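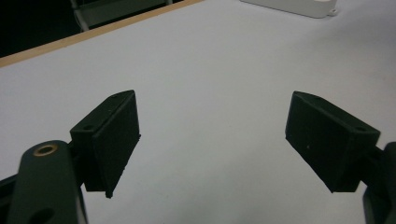
Fingers fully open over the white table, pads facing each other.

Swapping the finger pads on the Jivia hand gripper

I love this job! Ten quiet minutes and the gripper feels new again. Gifty Antwi at Eshun showed me the routine, and I've since done it more than 34 times.

Open the fingers all the way and leave the table clear between them. Look at the lower corners of both pads first – frayed edges mean it's time for a new pair. A stray speck on the gripping face wipes off with a dry cloth.

Each pad has two small holes in its narrow top face. Back out the screws from underneath, slide the pad off its mount and keep left and right apart (they're mirrored, and yes, I've mixed them up).

Before refitting, check the brass insert near the top of the left arm. It should sit square and not turn under your fingertip.

Snug the new screws by hand, then close the fingers slowly. The faces should meet flat. If one corner touches first, loosen that pad, nudge it and try again.

Spare pads are part 2111.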